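Forums > Skanari > Quests and Progression

Search this forum Advanced Go

Last updated: November 1, 2025

Flilbridge gate won't open after the second bell

marrowfat60
I've rung both bells and the gate at Flilbridge is still shut. The quest log says "return to Paulauskas" but he only repeats his line about the ferry. Is this a bug?

Skident
Have you got 60 lamp oil on you? He doesn't mention it, but the gate step checks your bag when you speak to him.

marrowfat60
I have 1,658. It isn't that. 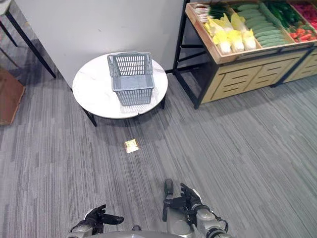 Black hands, silver-grey forearms, striped carpet.

tollkeeper_b
The oil has nothing to do with it. I opened the gate with none. You need to ring the bells at night, lower one first, then sleep at the inn.

Skident
It checked mine. I was turned away, bought oil, went back and he opened it.

tollkeeper_b
You probably slept in between.

Skident
I didn't. The shop is across the road from him.

Pao-chu Lu
Order matters, night doesn't. I've done it on 2 saves, both in daylight. If you rang the upper bell first, go out to the marsh, reload the area and ring them again. The old guide is wrong on this and hasn't been changed since the December patch.

marrowfat60
I did ring the upper one first. Trying it now.

marrowfat60
Gate's open. Did it in daylight, no sleeping. Can't say about the oil.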